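プレスリリース
報道関係者各位

ロボットの「お手本」を集める新プロジェクト「Gaete」、シミュレーションのキッチンで始動しました!

Stotbridge
広報・データ収集担当 アマンカイ・エレーラ(Amancay Herrera)

こんにちは、Stotbridgeのエレーラです。いつもは開発チームの隅っこでコントローラーを握っているのですが、今回は「いちばん長く触っている人が書いたほうがいい」と言われまして、私が書かせていただきます。ちょっと緊張しています。

さて、本日お知らせするのは、学習システム「Nenetti」のための操作データ集「Gaete」です。人がシミュレーションの中のロボットアームを遠隔で動かし、つかむ、持ち上げる、置くといった動作を一本ずつ記録していきます。Nenettiはその記録を見て動き方を覚えるので、お手本の出来がそのまま腕前に響くんですね(責任重大です……)。

舞台はキッチン。大理石のカウンターにトースターやパン、ベーグル、紙タオルのロールなどが並んでいて、そこへ白いアームで上から近づいていきます。

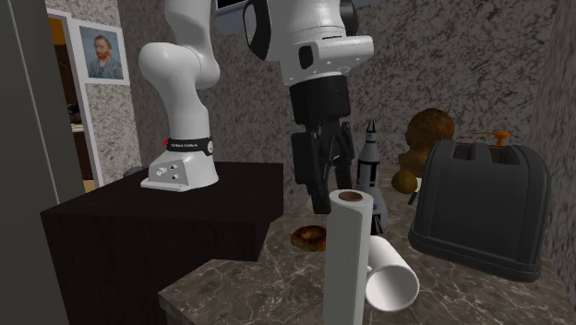 4月に収録を始めて、ここまでに集まったお手本は835本になりました! 操作しているのは私を含めて2人だけなので、数字を見たときは思わず声が出ました。1本の長さは最長でも60秒と決めています。それより長くなると途中で迷いが出て、見返したときに「この手、何がしたかったの?」となりがちなんです。

個人的にいちばん好きなのは紙タオルのロールです。太いし長いし、グリッパーではさむと手元の視界がかなりふさがります。最初のころの私の記録はひどいもので、近づいては戻り、近づいては戻り。今は先に高さを合わせて、指の向きを決めてから、すっと下ろすようにしています。横倒しのカップも、どこをはさむかで人の癖が出て面白いですよ。

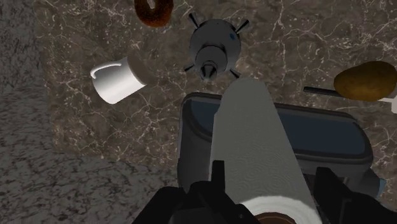
記録には手元寄りの視点と離れた視点の両方を残し、グリッパーの開き具合も一緒に保存しています。収録後はもう1人が必ず見直して、迷いの多いものは別の箱へ。捨てはしません。うまくいかなかった動きにも使い道があるはず、というのがチームの考えです。見直しを終えて初回公開分に選ばれたのは87本。少なく見えるかもしれませんが、どれも自信をもってお渡しできます!

初回分は、共同で評価を進めているWiltbridgeの研究チームにまずお届けし、そのあと申し込みのあった教育・研究機関の皆さまにも順次ご案内します。物の並びを変えた収録も続けていますので、「こんな動作も入れてほしい」というご希望があればぜひ教えてください。次の収録リストに書き足しておきます。

取材や収録の見学も歓迎です。画面越しの操作体験もご用意できますので、お気軽にお声がけください。

本件に関するお問い合わせ
Stotbridge 「Gaete」担当 エレーラ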